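3.2 Route segments and fuel stops

The tour used as the case covers 1015 km between Plurstead and Curkbridge and was ridden by small groups on rented motorcycles with sidecars. Riders logged the odometer reading at each stop, the fuel added, and the reason for stopping. Logs that skipped two or more stops in a row were dropped. This left 278 usable day logs, all from the July season.

Each day log was cut into segments. A segment starts when the engine is started and ends at the next stop longer than 12 minutes. Shorter halts (photographs, livestock on the road, gate fees) were folded into the segment in which they fell. Fuel use per segment was estimated from the fill at the next pump, divided over the segments in between by distance and by climb. The climb term matters on the section north of the Sima ford, where the road gains height on loose gravel and most riders stay in second gear. Leaving it out moved fuel use from the hill segments to the flat ones, and the flat ones then looked worse than riders reported.

Sidecar load was recorded as one of four classes: empty, luggage only, passenger only, passenger and luggage. Weights were not taken at the roadside. Operators gave typical values for each class, and these were used without change for both directions of the route. The classes are coarse, and a passenger with a light bag is counted the same as one with camping gear. 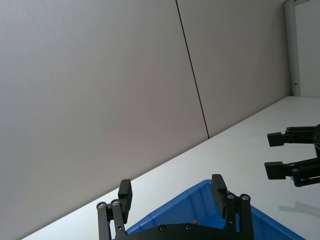
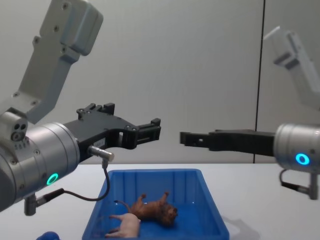 Figure 4. Two views from one location: light gray wall panels (first) and two robot arms with a blue tray between them (second).

3.3 Mechanical stops

Of all recorded stops, those with a mechanical cause were coded a second time by a reader who had not seen the first coding. The codes cover ignition, carburetor, final drive, wheels and tires, electrical, and other. Where the two codings differed, the stop was placed under "other" and kept in the totals. Final drive faults and wheel faults were the hardest to tell apart from the written logs, as riders often wrote only "noise from the back."

Carburetor stops were concentrated on the first two days out of Plurstead. Most were idle adjustments made by the rider with hand tools. Ignition stops showed no such pattern and were spread over the whole route. Tire changes were more frequent on the sidecar wheel than we had assumed when the log sheet was drawn up, and the sheet has no separate field for it. We recovered the wheel position from free text where it was given.

Engines in the fleet had a mean of 825 operating hours at the start of the season, read from service cards kept by the operator, Podusport. Hours were tested as a predictor of mechanical stops per segment and had a weak effect once load class was included. Motorcycles with rebuilt engines were treated as having the hours shown on the card, and the cards do not always say if the count was reset. For this reason the coefficient for hours should be read as a lower bound.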